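**Lesson 69 of the Clendari Spanish course is SO good**

**kudirlow_kid** · Apr 22, 2022
Just finished 69, the one on por and para, and I finally get it! The little dialogue at the bus station did more for me than a whole semester of charts. Anyone else going through these in order?

**Lekon553**
In order, yes, and loving it. But I'd skip the charts completely. I read each dialogue out loud 5 times and move on.

**jafri_reads**
Skip the charts?? No way. I copy every one by hand, and my verbs got so much better after October. Current word from my list is "el contenedor" (bin, container):
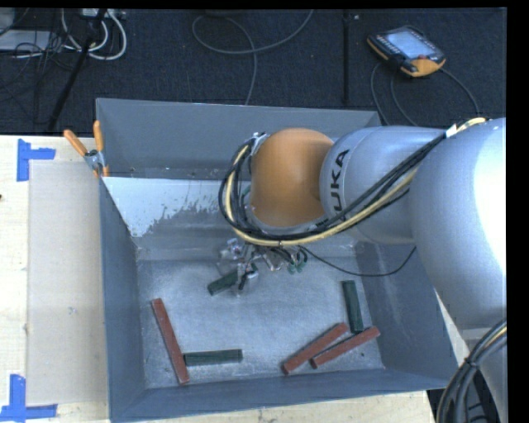
*el contenedor gris: the gray bin*

**Lekon553**
Nice card! Still think copying is slow, though. I have 784 cards and no charts.

**kudirlow_kid**
Ha, I'm somewhere between you two. Do you put the article on the front or the back?

**jafri_reads**
Front, always! I learned "mapa" without it and said "la mapa" for a year.

**Lekon553**
OK, that one I agree with. Starting 70 tonight, it's the one on ser and estar!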